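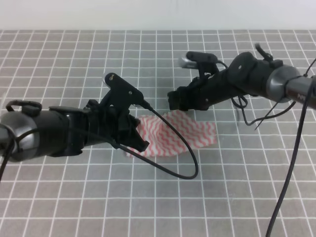
Gerneck is a podcast about the people who write television comedy, and we love making it! Caradog Powell and Bernd Frerichs have recorded 235 episodes so far.
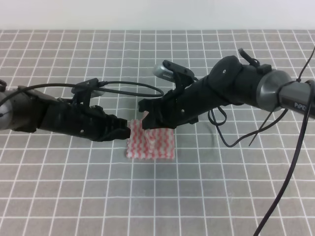 New shows go out every Monday -- except in December, when we rerun listener favorites.
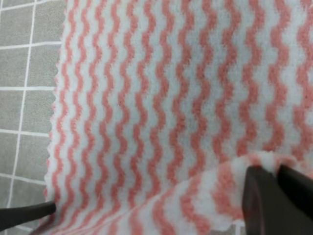 Bernd picks the guests and Caradog does the reading, usually a stack of old scripts. Our new season artwork has wavy stripes in salmon pink and white, like the fleece, and we're thrilled with it.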